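Folding clothes on a bed without ending up with more wrinkles than you started with?
Asked in Laundry & Linens

I moved into a one-room place in Grerelby in April, and the layout is a little funny: the washer is right by the bed. I have no table and no counter to speak of, so the mattress is where everything gets sorted and folded. I don't mind it, since I can go straight from the machine to the bed in two steps, but my T-shirts come out looking worse than they did at my old apartment, where I had a real folding table. The bed gives under my hands, the fitted sheet slides along with the shirt, and by the end both of them are creased.

I have tried folding faster, folding slower, and folding on my lap (don't bother). Is there a trick to folding on something soft, or should I break down and buy a board? I'd be happiest with something that doesn't need storing, because the whole apartment is 165 square feet and I'm running out of places to put things.

gulyas_corner
Oh, I lived like this for years and I promise it can be done! The bed is a perfectly good folding surface once you treat it like one. Start with the sheet. If the sheet is loose, whatever you lay on it will bunch, so tug the corners down and smooth the top with your forearm before you bring anything over. It won't ever be as flat as a table and you'll still see a few soft creases running across the middle, but those don't matter much. What matters is that it stays put when you pull on a sleeve.

Then bring over one thing at a time. I know it's tempting to dump the whole load, and I still do it when I'm tired, but the shirts at the bottom of the heap get pressed into odd shapes while you're busy with the top ones. Put towels at the back of the bed and leave yourself the near side for shirts.
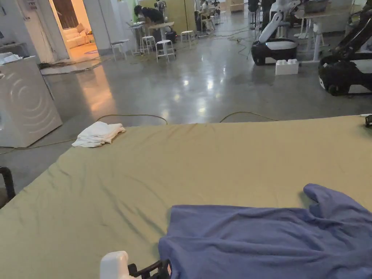 Folding a T-shirt on a soft surface

Lay it face down and spread it out with the flats of your hands, working from the middle toward the hem. Get both sleeves open first, as a sleeve that's flipped up underneath will leave a ridge right through the fold. Bring one side in, smooth it, bring the other side in, smooth again, then fold up from the bottom. Press lightly. If you lean on a mattress the shirt sinks in the middle and you get that fan of little wrinkles I think you're describing.

One more thing: take the shirts out as soon as they're dry and give each one a good snap by the shoulders. That does more for me than any folding method.

plelten_linens
Just buy a board. Mine slides under the bed and I forget it's there.

surik936
I'd go halfway between the two answers above. A big piece of stiff cardboard from a moving box works nearly as well as a bought board, and when it gets bent you recycle it. I put mine on top of the covers, fold 2 shirts, stack them, and keep going. The rest of the time it stands behind the wardrobe.

Also, don't forget the top of the washer! If it's a front loader you've got a hard, flat surface sitting right there. It's too small for sheets but fine for dish towels, pillowcases and kids' things. Wipe it down first, and wait until the cycle is over, or your pile will slowly walk itself onto the floor. I've lost a clean stack that way more than once and had to wash the lot again.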